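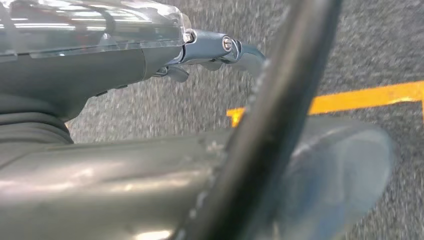 Gripper side of our arm, tape line on the carpet behind it

Do floor tape squares count as a safety boundary?

Usman Paracha
Hi all! We're setting up a robot area at Trestmont and I can't find a straight rule on floor marking. Is yellow tape enough, or do we need a fence?

Agnes Gunn
Tape is a reminder and that's all it is. It won't stop an arm, or a person walking backward with a bin. Do a risk assessment first, with the gripper and whatever it's holding included,
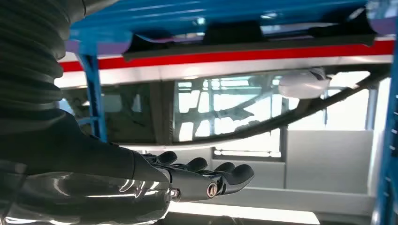
and then decide between a fence, a scanner or a speed limit. And write it down!

Anum Lodhi
we just use tape, never had a problem

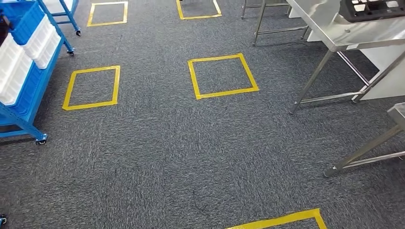
Pick one meaning per marking and stick to it, that's my rule. If your yellow squares are where carts park, don't use yellow for the keep-out line too. I'd also check where the tape edges came out a little uneven, and redo any that start lifting.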